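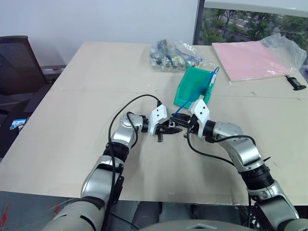 Search this book Search Go

Chapter 9
Savings Accounts and the Work Interest Does

Reading time: 11 minutes

Suppose you put $1000 into a savings account in March and forget all about it. No deposits, no withdrawals, not even a peek at the balance. A year later there is more money in the account than you left there! Where did it come from, and who decided how much it would be?

Those two questions will carry us through this chapter, and they open up one of the most enjoyable corners of personal finance (yes, enjoyable – wait until you build your first interest table).

We start in the town of Metoldale, where two lenders stand on the same street. Orwood Savings pays interest once a year. Bayram Mutual advertises the very same rate but pays every month, and each payment goes straight into the balance, where it starts earning interest of its own. After one year the gap between the two accounts is small enough to miss. After 10 years it is much easier to see, and you will work it out to the penny in Section 9.2.

Along the way you will meet the words banks use for all this: principal, simple interest, compound interest, annual yield. Keep a calculator close by. You will also want a pencil, as the tables are far more fun to fill in than to read.

Later sections turn to fees and minimum balances, using a statement from a third lender, Grukico Bank. Read that statement slowly the first time. The rate on it looks wonderful, and the fee is printed on the back.

9.1 Simple Interest

Principal is the amount you deposit at the start. Simple interest is paid on the principal alone, year after year, so the payment never changes as long as the rate stays put.

Contact | Copyright | Back to top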